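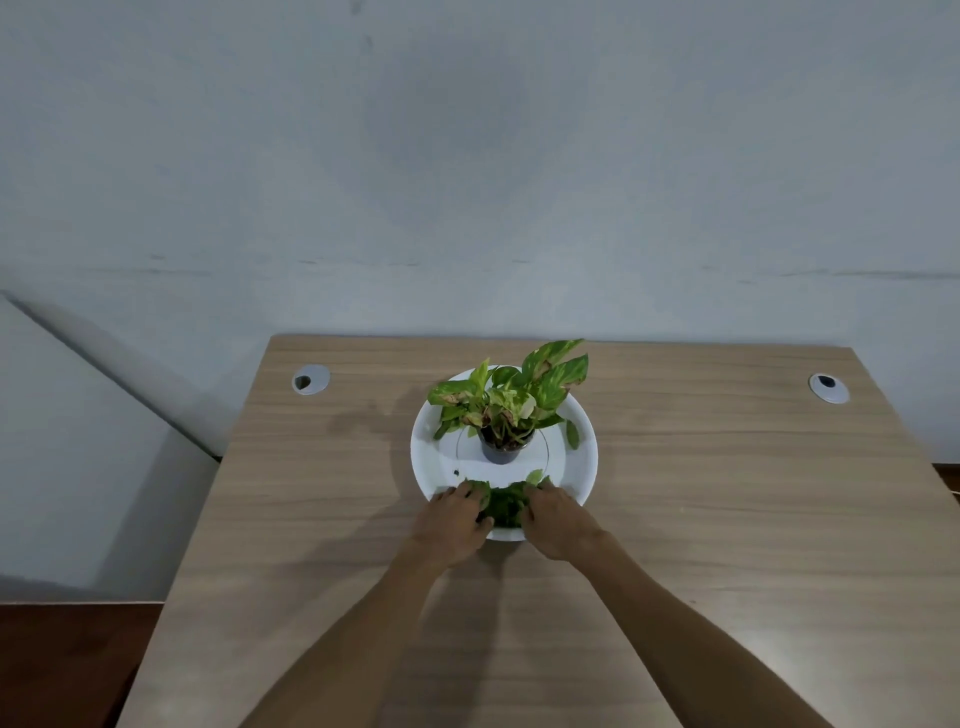
Back room, wall behind the desk.

MONTHLY SAFETY WALK - DRATBY OFFICE, GROUND FLOOR
Date of walk: 13/05/2018
Walked by: Osamu Ogura
Copy to: Simone Bastos, Shafiq Kumarasinghe

Marks used: OK / Fix / Ask. Please write your comment under the line and put your initials, so I can know who wrote it.

1. Exits and corridors

1.1 Front door opens fully from inside without key - OK
1.2 Rear door opens fully - Fix
Comment: The door touches the mat and stops. I moved the mat for now, but a thinner one is needed. OO
Comment: Ordered from Pacheco. SB
1.3 Corridor free over its full width - OK
1.4 Exit signs lit - Ask
Comment: The sign by the stairs is lit but weak. Does the electrician change the lamp or the whole sign? OO

2. Fire equipment

2.1 Extinguisher no. 1096, kitchen: pin and seal in place, needle in green - OK
2.2 Extinguisher by the front door - Fix
Comment: Needle is in green, but the service tag is valid only until November. Please call Verkeven before the summer, last year they came very late. OO
2.3 Smoke alarms, test button - OK
Comment: The one in the meeting room needs a long press. Hold it until you hear the sound.
2.4 Fire blanket in kitchen - OK

3. Electricity

3.1 No extension cord connected to another extension cord - Fix
Comment: Found under the printer table again. I unplugged the second one and gave it to Shafiq.
Comment: Received. We will have a wall socket made there. SK
3.2 Fuse box closed, labels readable - OK
3.3 Kettle and microwave cords without damage - OK

4. Storage and back room

4.1 Tall furniture stands stable - Ask
Comment: Cabinets in all rooms should be fixed to the wall if they are taller than a person's chest. I don't have the list of which ones are fixed. Simone, do you have it?
4.2 Nothing heavy kept on top of cabinets - OK
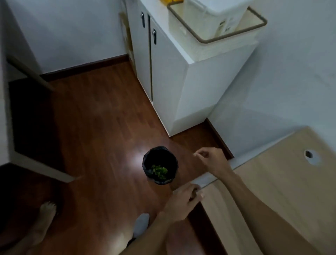
White two-door cabinet in the corner, container and lidded box on top.

4.3 Shelves in the archive, max. load 200 kg each - OK
Comment: The load label is half gone on shelf 2. I will print a new one. OO
4.4 Cleaning products closed and with original label - Fix
Comment: One bottle of Clundeo had no cap. Valdir Fontes found a cap the same afternoon.

5. First aid

5.1 Box complete according to the list inside the lid - Fix
Comment: Small plasters and eye wash are missing.
5.2 Name of first aider on the door - Fix
Comment: It still shows Ihor Polishchuk, who moved to the other office. New name to be decided.

All points marked Fix should be closed in 28 days. If you cannot do it in this time, write to me with the reason - a short mail is enough.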